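## 4. How People Talk About Their Everyday Cups

We come now to the part of the study that took us the longest and that we probably enjoyed the most. The earlier sections dealt with how often our participants drank something hot or cold at home and at work, and with the basic split between throwaway and washable cups. What those numbers could not tell us was why a person with a full cabinet of mugs still reaches for a paper cup, or why one particular mug gets washed by hand every evening when everything else goes in the machine. For that we had to sit down with people and let them talk - and talk they did.

The interviews were held in two towns, Porkier and Pravari, and we spoke with 41 people in all. Each of them had already filled in the long survey (3668 usable replies, described in Section 2) and had ticked the box saying they would be happy to hear from us again. We met them wherever they liked to have their coffee or tea. Most often that meant a kitchen, but we also sat in break rooms, in a garden shed, and once in a parked van, which was a good deal cozier than it sounds. Zane Mets led the talks in Pravari and typed up the notes for both towns, and much of the sorting below follows the scheme he worked out in June.

### 4.1 Cups with a place and cups without one

The first thing we noticed, going back over the notes, was how readily people sorted their cups by where they lived. A cup "with a place" had a hook, a shelf or a corner of the desk, and its owner could tell us where it was without getting up. A cup "without a place" was simply whichever one came to hand. We had expected this to line up with material, so that ceramic would have a place and paper would not, and for the most part it did. But there were some lovely exceptions. One woman in Porkier kept a plastic tumbler from a school fair on her windowsill and would not let her sons drink from it, while a man two streets over owned a fine set of stoneware and could not say which cabinet it was in.

Pattern and color came up much more than we had planned for. Our interview guide had only one question on looks, tucked in near the end, and by the second week we had moved it to the front. People remembered cups by what was printed on them: the striped one, the one with the bear, the one from the bakery. Several of them extended this even to paper cups, and told us they would pick a printed one over a plain one if both were in the stack. The mix of cups that can gather on a single desk is shown in Figure 3. 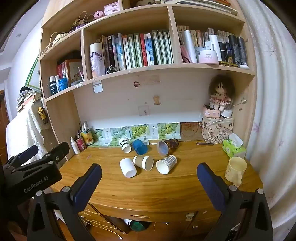 **Figure 3.** Paper, plastic and ceramic cups on a desk, some plain and some patterned.

A second thread in the interviews had to do with guests. When company came, the cups without a place were brought out first, and people were a little embarrassed to tell us so. "You don't give a visitor your own mug," one retired bus driver explained, "but you don't give them paper either, unless it's a party." That middle ground - good enough for a neighbor, not so dear that a chip would spoil the afternoon - was filled in nearly every home by a matching set bought early in a marriage or handed down by a parent. We have called these *visiting cups* in the tables, for want of a better name.

### 4.2 What the office changes

At work the picture was rather different. The Sartori building, where nine of our participants had their desks, houses 400 people and has one small kitchen on each floor. Washing up there means a walk and sometimes a wait, and even people with strong feelings about their mug at home told us they had given in and used paper by the middle of the afternoon. The Clistivis warehouse put in a second sink the year before our study, and the staff we met there spoke of it with real fondness. They also told us they used fewer paper cups afterward, although we have no supply records from before the change and would not want to lean on this too hard.

We should say a word about memory. Asking someone how many cups they used last week is a shaky business, and the diaries discussed in Section 5 gave higher counts than the interviews did for the very same people. The gap was widest for paper cups used in the car, which hardly anyone thought to mention until we asked.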